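Matching satellite sea temperature with a buoy record

Last change: Mon 19 November

In this tutorial I show how I compare the sea surface temperature from a satellite file with the readings of a moored buoy. I wrote it for students who have a buoy table and a folder of daily satellite files, and do not know how to bring them together. My example is the buoy at Collholm, for the month of August. You need a computer with Python, the packages xarray and pandas, and enough disk space for one month of files.

1. Prepare the buoy table

Open the table and look at the time column first. The Collholm buoy writes its time in UTC, but the older one at Nurnau used local time until the logger was changed, so please check this also for your own station. A shift of one hour is hard to see in the plot later, and you will search for it a long time.

Remove all rows where the quality flag is not good. Keep the depth of the sensor in a separate column. The satellite sees only the skin of the water, while the sensor hangs lower, and on a calm sunny afternoon the two can be quite different.

2. Cut the satellite files

The full files are large and you do not need most of them. Select a small box with the buoy in the middle and save it as a new file. I give the new files the name of the station and the date, for example collholm_ and then year, month and day. Do not overwrite the originals.

Check the unit before you go on. Many products store the temperature in kelvin, and the buoy has degrees Celsius.

3. Mask clouds and land

Read the quality layer of the product and keep only the pixels with the best level. Then apply the land mask. At Collholm the coast is near, so I also remove each pixel that touches land - these are often too warm in summer.

After this step some days will be empty. In my August there were 26 days with at least one good pixel, and for a coastal station I was happy with that.

4. Find the pairs

For each satellite pass, take the nearest buoy reading in time. I allow a difference of 2 hours, no more. For the distance I allow 2000 metres from the buoy to the centre of the pixel. If several pixels are left, take the median of them.

Write every pair in one table: time of the pass, time of the buoy reading, both temperatures, the distance and the number of pixels. It looks like too many columns, but you will want them when one point lies far from the others.

5. Plot and check

Draw the satellite value against the buoy value, with the same scale on both axes, and add the one-to-one line. Then make a second plot with the difference against the hour of the day. If the night passes are close to zero and the afternoon passes are too warm, you see the warm layer from the first step. You can work with the night passes only, and say so in your report.

If the whole cloud of points is shifted by the same amount, go back to the unit and to the time column. The scripts are in the Bokach folder, in the file called pairs.py. The Schmieder buoy needs a different reader, because its table has the date in two columns, and I will add this one when it is tested.

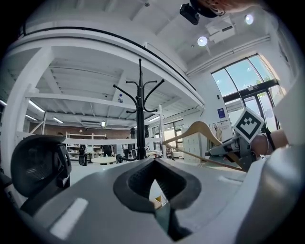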